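Pramdale Film Archive — progress report to the Rosmont Fund, March

Cataloguing of the Zurari musicals stands at 244 reels, of which 88 have been graded. Soundtrack transfer is behind schedule; 44 reels need new leader before they can be run.
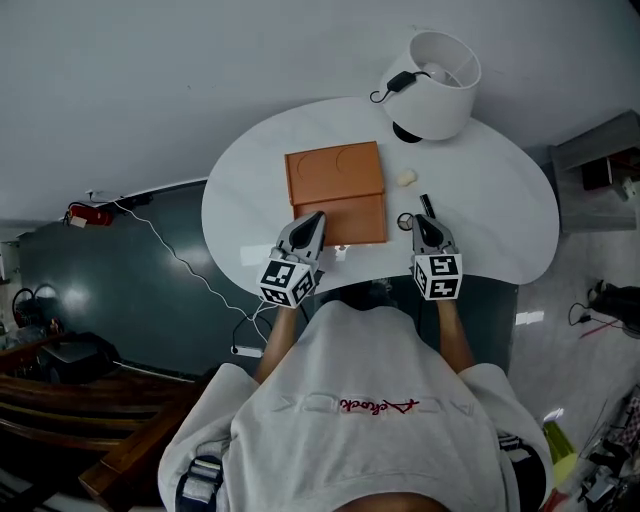 Yasuo Hayashi has cleared the song rights for the first two features. The third — Aoun's dance picture — is still with the publisher. Spend to date is 80 per cent of the grant. Next report: June.

Amra Krasniqi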